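Home | Products | Manuals | Spare Parts | Contact

Trirlow Pool Lift, Hedgate Series
Section 8. Transfer Seat: Installation and First Use

Read Section 7 (Anchor Socket) before starting. The deck socket must be fully cured and the bonding wire connected. Do not install the seat on a mast that has not passed the pull check.

Tools needed: 8 mm hex key, torque wrench, spirit level, soft cloth.

8.1 Fitting the seat

1. Lower the mast into the deck socket until the collar sits flat. Turn the locking ring clockwise until it clicks.

2. Check the mast with the spirit level on two sides. If it leans, remove it and clean the socket. Do not correct a lean with shims.

3. Slide the seat frame onto the lower arm. The arrow on the frame must point toward the water.

4. Insert both retaining bolts from the left side and tighten by hand.

5. Torque each bolt to 14 Nm. Tighten the upper bolt first, then the lower bolt, then check the upper bolt again.

6. Clip the footrest to the seat frame. Pull down on it firmly. It should not move.

NOTE: Lifts supplied with the Sukmont high-back seat have a third bolt behind the headrest. Use the same torque.

CAUTION: Do not use grease on the retaining bolts. Grease attracts grit and affects the torque reading.
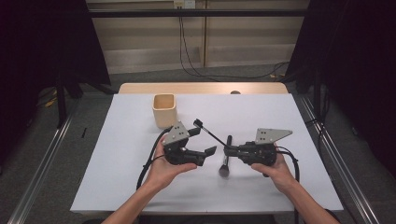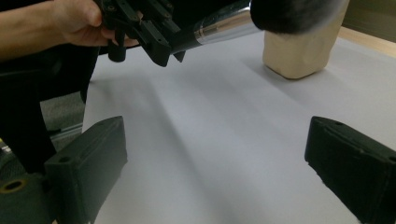 8.2 Battery and hand control

7. Charge the battery to 100 percent before first use. The light on the charger changes from amber to green.

8. Seat the battery in the cradle and close the cover. Both latches must be down.

9. Plug the hand control into the socket marked HC. Turn the sleeve until it stops.

10. Press UP and DOWN in turn with the seat empty. Run the lift through its full travel in both directions. Stop if there is any grinding noise or if the arm jerks.

11. Press the red stop button while the arm is moving. The arm must stop at once. Twist the button to reset it.

WARNING: Never charge the battery on the pool deck. Remove it and charge it in a dry room.

8.3 First transfer

Two attendants are required for the first transfer with any new user, one on the deck and one in the water. Adjust the footrest before the user sits down. Fasten the lap belt and, for users with limited trunk control, the chest strap supplied in the Zamudio support kit. The belt should be snug but must not restrict breathing.

Align the wheelchair beside the seat and apply both wheel brakes. Lift the near armrest out of the way. Once the user is seated, lower the armrest and confirm that hands and feet are inside the frame before pressing DOWN.

Leave the belt fastened until the seat has stopped at its lowest point. If the lift stops during a transfer, use the manual crank described in Section 9.

Rinse the seat and arm with fresh water at the end of each day. Enter the first-use date and the installer's initials on the label inside the battery cover.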